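Tromuvero - Donation Register for Political Parties and Candidates

Product of Gullon
Edition: Vidal (local branches) / Hino (national office)
Price list valid from 2022-12-01

What it is

Tromuvero is a program for keeping the register of donations of a political party, a candidate or a campaign group. It stores who gave money, when, how much and by which way, and it keeps the paper behind each gift together with the entry. When a journalist, an auditor or a rival party asks where a certain sum came from, the office can open the entry and print the answer on one page.

The program was written for parties which have many small branches and only a few paid people. In such parties the register is very often a spreadsheet, and often there are several versions of the same spreadsheet. We know this situation well. Torunn Granström, who designed the first version, kept the accounts of a regional party office before she came to Gullon, and the order of the screens still follows her old paper binder.

What you can do with it

Enter a donation in one screen. The name, address, amount, date and payment way are on the same page, and the receipt can be added as a scan or as a PDF. An entry without a receipt is allowed, but it stays marked in yellow until the receipt comes.

Set your own limits. The rules for political donations are different from one country to another, and sometimes from one election to another. You write in the limit per donor and per year, and the program stops an entry which goes over it. The person at the desk can't pass this stop alone. It needs a second signature from the national office or from the branch chair.

Find the same donor under different names. Tromuvero compares the spelling of names, the addresses and the bank details, and it shows pairs that look similar. It does not join them by itself. In the test with our first customer the register had 3,118 entries, and after the similar pairs were checked by hand there remained 2,497 separate donors.

Return a gift. When a party learns that a donor is under investigation, the money must often go back quickly, and the public wants to see that it went back. The return function makes a letter, a payment order and a dated note in the register. The original entry is never deleted. It stays visible with a line to the return.

Publish a list. You choose which donations are to be shown and which fields, and the program makes a table for your website. Private addresses are left out from the start, and you have to switch them on if your law asks for it.

The change log

Every change is written in a log with the name of the user, the old value and the new value. The log can be read by everyone who has an account, also by branch users, but it can't be edited by anybody, including us. Some offices found this too strict in the first weeks. Lionel Riviere from our support team can explain how to write a correction so that it reads well later - a short reason in plain words is usually enough.

The log is kept for as long as you have the license. On request we deliver it as a text file, so it can be given to an outside auditor without giving him an account.

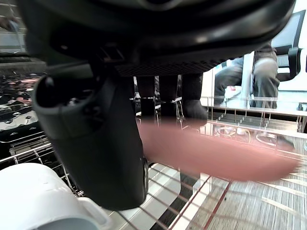

Which edition to choose

Vidal is for a single branch, an independent candidate or a small campaign group. It has up to three users, one register and one bank connection. All functions named before are included, except the overview of several branches.

Hino is for a national or regional office. It has up to 24 branches in the basic license, and each branch has its own users and its own register. The office sees all registers together and can search in them, but it can't change an entry of a branch. It can only send a question, and the question and the reply are kept beside the entry. More branches can be added at any moment in the year.

A move from Vidal to Hino is possible without typing anything again. The old log comes with it.

Requirements

A computer with a current web browser
A scanner, or a phone which can make a PDF
A bank that offers a file of the account movements (CSV is fine)
One person who is named as responsible for the register

The last point is not technical, but we ask for the name in the order form. Letters about security go to this person only.

Data and hosting

The data are stored on our own servers, and a full copy is made each night. Each customer has a separate database. Two parties which are rivals can both be our customers, and we have this case already. The people at Gullon who have access to a customer database are written in the contract by name, and they may not hold an office in any party during this time.

We do not give opinions about donors. Tromuvero has no blacklist and it does not say that a person is honest or dishonest. It can show that a name in your register is similar to a name in a list that you loaded yourself, for example a list of sanctions. What to do with it is the decision of your party and, where needed, of your lawyer.

Training and support

The price of both editions includes one training by video, which takes half a day. Clotilde Millet gives it in English or French. For Hino we recommend that the branch people take part as well as the central office, as most of the entries are made by them.

Support is by e-mail and by phone during office hours. In the last two weeks before an election day the phone is also answered in the evening. Please tell us the date of your election early, at best with the order.

Ordering

Write to Tyson Landry in the sales office and say which edition you need, how many users you have and in which form your present register is. He will send you an offer and a test account with sample entries. The test account is free for one month and closes without any notice from your side.

Import of an old spreadsheet is charged by the hour. Please send us the first page of it before you order, with the names removed, and we will tell you how much work it is. Registers which exist only on paper are not imported by us, but Séverine Brunet can give you a form that makes the typing faster.

The license runs for one year from the day of the first login. It can be ended in writing one month before the end of the year. After the end you keep a full export of your register, your receipts and the log.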